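Help wanted: bracelet sorter and packer, part-time

I run Stinatetti, a little secondhand jewelry shop I work out of my living room, and I need one more pair of hands through January. My friend Miroslava Savchuk has been helping me on weekends but she's going back to school, and I can't keep up by myself (I tried - there were bracelets in the bread drawer).

Mostly you'd be picking pieces up one at a time, checking the elastic and the knots, matching them by color and putting them in shallow boxes ready for listing. Beads, bands, thin string ones, all of it.

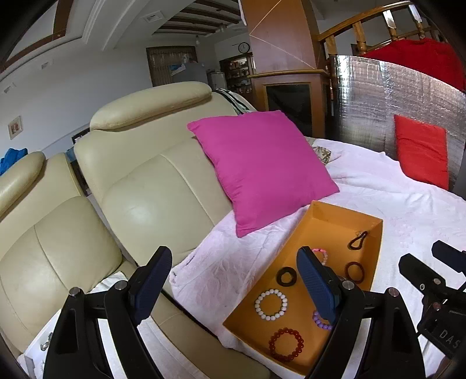

A few of the bracelets, boxed up by the sofa.

Pay is $17 an hour, two afternoons a week, and you can pick which two. You don't need experience, but you do need patience with tiny knots! Good eyesight helps, or good glasses. I've got close to a whole closet left to go through, so there's plenty to do. We sit on the sofa, the radio is usually on and I make a lot of tea.

If you can restring beads, tell me - I pay extra for repairs, by the piece.

To apply, send me a few lines about yourself and the afternoons you're free. Please write by Monday, July 31, 2023. I'm Orest Panasiuk and I read everything myself, so no formal cover letters please.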